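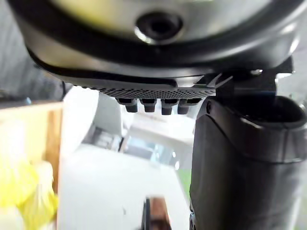

Shop Fixtures Forum > Produce and Dry Goods > Tilt angle on divided wooden stands

kerf_and_dado
Posted May 12, 2026
Building a divided stand for a small greengrocer in Jastisley. The owner wants the bins tilted toward the aisle. The old Fumholm plans call for 15 degrees with a 3 inch front lip. I've also seen 20 degrees recommended for long items like gourds and eggplant. The stand is softwood with an oil finish and fixed dividers. Which angle holds up in daily use?

binwright
20 is too steep for anything round unless the bin floor has some grip. Tomatoes roll to the lip, the bottom row carries the load, and you get bruising along the front edge. Stay at 15.

kerf_and_dado
There will be a liner. Hubmann ribbed mat, cut to size.

binwright
Then it depends on which way the ribs run. Across the slope they do something. Up and down the slope they're a slide.
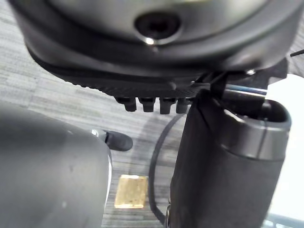 Four black pegs in a row below the ribbed plate.

slowcure
Disagree with binwright on the angle. I ran 20 degrees in a store for two seasons with a mat under everything and shrink on tomatoes did not change. What changed it was pile depth. We went to two layers maximum and bruising dropped at either angle. People blame tilt for what is a stacking problem.

binwright
Two layers only works if staff refill all day. A three-layer pile at 20 degrees is what you get by November when the store is short on hours. I design for that.

slowcure
Then design a shallower bin. You can't overfill a bin that has no depth.

pallet_nine
Second the shallow bin. Also look at divider height. If the divider is lower than the pile, stock migrates sideways and the price signs stop matching the contents. Mine come up level with the front lip. Long items go lengthwise down the slope, or they bridge and leave a gap underneath. 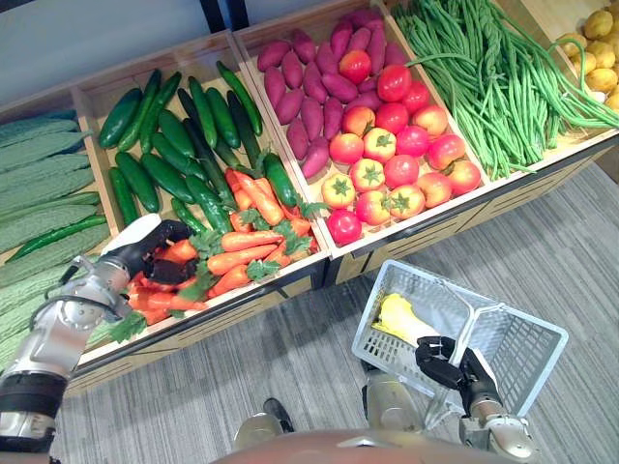 Wooden stand, five compartments, artificial vegetables. Bitter melons at far left.

kerf_and_dado
Level with the lip is what I had drawn. Are you fixing the dividers or slotting them?

pallet_nine
Slotted. Screwed dividers trap dirt at the joint and you can't widen a bin when squash comes in. Cut the slots a little loose, the wood moves when it gets misted.

joinery_grump
Fixed is stronger. A slotted divider on a softwood stand will rattle in a year and someone will pull it out and lose it. If the owner wants variable bins, sell him a crate rack.

pallet_nine
They haven't rattled for me. Wax the slots. 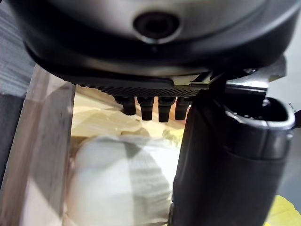

slowcure
On finish: plain oil needs recoating more often than the can says. Tremum board takes a film finish better if you can live with the look. Either way seal the end grain before assembly, including inside the slots.

joinery_grump
Film finish chips at the lip, where every crate gets dragged over it. Oil can be patched in place.

kerf_and_dado
Going with 15 degrees, slotted dividers, oil, ribs across the slope. I'll cut one bin at 20 for the gourds and see how it does.

binwright
Put a stop block behind that one so you can drop it back to 15 without a rebuild.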